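Shelf life in the shared kitchen: what the dates mean and how to store what you open

The snack order for the Emarley building now arrives on the first Monday of each month, and several readers have asked how long the contents remain usable. The answer depends on the product, the packet and the cupboard, in that order. The notes that follow cover dry goods only. Chilled items are dealt with under the fridge rules on the kitchen door.

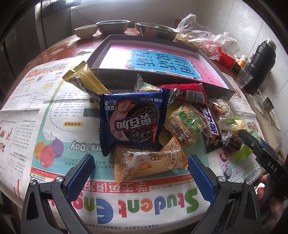 Tamara Boiko

Two kinds of date appear on packaged food. A use-by date concerns safety and is found on items that spoil quickly, such as cooked meat and fresh dairy. A best-before date concerns quality. Biscuits, crackers, sweets and crisps nearly always carry the second kind. A biscuit eaten after its best-before date may be soft or taste flat, but if the packet has stayed sealed and dry it is not usually unsafe.

Imported goods need more care when reading. Some packets show a date of production and a separate shelf life in months, and the reader has to add one to the other. The order of day, month and year also varies by country. Jintana Klinhom has put a conversion sheet inside the left-hand cupboard door. Please write the worked-out date on the shelf label and leave the packet itself unmarked, as ink can cover the allergen list.

Dry foods go off in two main ways. The first is moisture. A crisp biscuit holds very little water, and once the packet is open it takes up more from the air until it matches the room. The texture goes well before the flavour does. Our kitchen is humid in the early afternoon, when the dishwasher runs, and the shelf directly above it is the worst place in the room for anything baked. In September we moved all open packets to the far wall.

The second is oxidation of fats. Nuts, fried snacks and cream-filled biscuits contain oils that react slowly with oxygen, and faster in warmth and light. The result is a stale, paint-like smell. No container reverses this. A sealed foil or metallised wrapper slows it a good deal, clear film rather less. Keep clear packets in the closed cupboard.

Individually wrapped items last longest in a shared kitchen, simply because opening one does not expose the rest. They also produce more waste per portion. Ebenezer Bonsu has asked that wrappers go in the general bin unless the pack states otherwise, as mixed-layer film is not accepted in our recycling.

For loose or opened goods, use the Steratitz tubs on the second shelf. The seal is a silicone ring set into the lid, and it works only if the groove is free of crumbs. Wash the ring separately, dry it fully and press it back with the flat side down. A tub closed over a damp ring is worse than no tub at all.

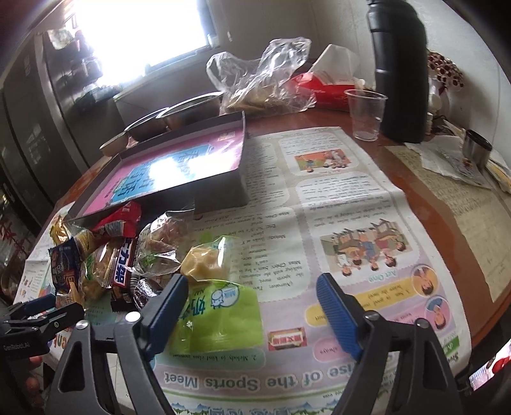 Snacks out on the table, with newspaper underneath.

Do not mix strongly scented items with plain ones. Fat carries odour, and a butter biscuit kept beside a peppermint sweet will taste of peppermint within days. Fish and seaweed snacks should have a tub to themselves. The same goes for anything containing nuts or sesame — this is an allergen matter first and a flavour matter second.

Stock rotation is straightforward. New packets go to the back, older ones come forward, and anything within 2 weeks of its date goes in the Ruangrit tray by the kettle, where it may be taken freely. The tray is cleared on the last working afternoon of the month. Last month almost 80 items passed through it, mostly crackers.

The cupboard thermometer should read no more than 20 degrees. If it reads higher, tell Tassanee Chantharasri or ring the desk on extension 3238. Chocolate is the first thing to suffer: the pale film that forms on it after warming is fat or sugar bloom and is harmless, though the texture will be grainy.

Suggestions for next month's order should be on the kitchen list by noon on the Monday before delivery.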